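Vondráček Wool Felt Sheet, Model 3234
Sold by the metre or by the full roll
Supplied from our store in Drernbridge

Home / Felt and Textile / Pressed Wool Felt / 3234

Product summary

The 3234 is a pressed wool felt in natural grey colour, made for people who need a soft but firm sheet under instruments, behind drawers, inside cases, and on workshop tables. We have sold this felt for many years and it is still the one we recommend first when a customer is not sure what to order.

The Vondráček family started to press felt in 1901. The mill at Setesmont uses the same method today, with newer rollers. The fibre is washed, carded, laid in layers and then pressed with steam and movement until it holds together. There is no glue inside and no woven backing. For this reason you can cut it in any direction and the edge will not fray.

Details

Item number: 3234
Material: pressed wool
Colour: natural grey (small changes of colour between batches are normal)
Thickness: 2 mm
Full roll: 30 metres
Backing: none
Edge: trimmed on both sides
Smell: light smell of wool when first opened

What customers use it for

Piano and organ repairers buy it for key beds and for small pads. Furniture makers put it in the bottom of cutlery drawers, and picture framers use it behind heavy frames so that the wall is not marked. We also have several customers who make slippers, although for the sole we would suggest a thicker felt from the same mill.

Masanobu Yoshida repairs zithers and wrote to us in April that he cuts his damper strips from this sheet with a plain craft knife and a steel ruler. He changes the blade often. We tried his way at our own cutting table and we agree with him — an old blade pulls the fibre and leaves a hairy line.

How to cut and fix it

Lay the felt flat for one night before cutting if it has come to you on a roll. Mark the line with tailor's chalk. Ink can travel in wool, so please do not use a felt-tip pen. Press the ruler firmly and make two light cuts instead of one heavy cut.

For wood, we recommend a hide glue or a thick white glue, spread thinly on the wood and never on the felt. Wait until the glue is a little sticky, then lay the felt from one end and smooth it with your palm. If the glue is too thin it will come through to the other side and make a hard spot, which cannot be repaired.

Self-adhesive backing can be added by us before shipping. Please allow extra days for this work.

Care

Brush the dust away with a soft clothes brush. A small spill should be pressed with a dry cloth, not rubbed. Do not put the felt in the washing machine, as it will shrink and become thicker. Moths like wool of every kind, so spare pieces should be kept in a closed bag with cedar or lavender.

Other felts from the same mill

Plarkis Soft is a looser felt in the same grey, suitable for lining jewellery boxes. It bends around small corners more easily but it will not stand up to chairs or heavy tools. Plarkis Dense is the hard one, for polishing wheels and for washers.

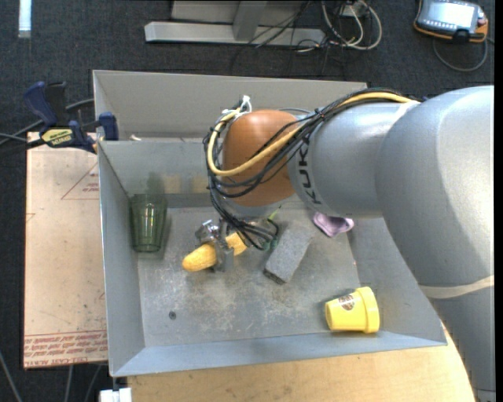

Can I use the 3234 under the legs of a dining chair?
It will work for light chairs on a timber floor, but it wears quickly, and for daily use Plarkis Dense is the better choice.

Ordering

Orders by the metre are cut as one continuous piece. If you prefer shorter pieces, write this in the note with your order. A cut piece cannot be returned, so if colour is important to you please ask first for a sample. The sample is free, you pay only the postage.

Full rolls are sent on a cardboard core, wrapped in paper and then in plastic. Please open the plastic when the roll arrives — wool should be able to breathe.

For questions on cutting and glue, ask for Kanako Sakamoto. For trade accounts and full rolls, ask for Kenta Hamada. Both can be reached through the contact form, and they try to answer by the next working day.

Price list valid from Apr 26, 2025. Earlier quotations in writing will be honoured until their own end date.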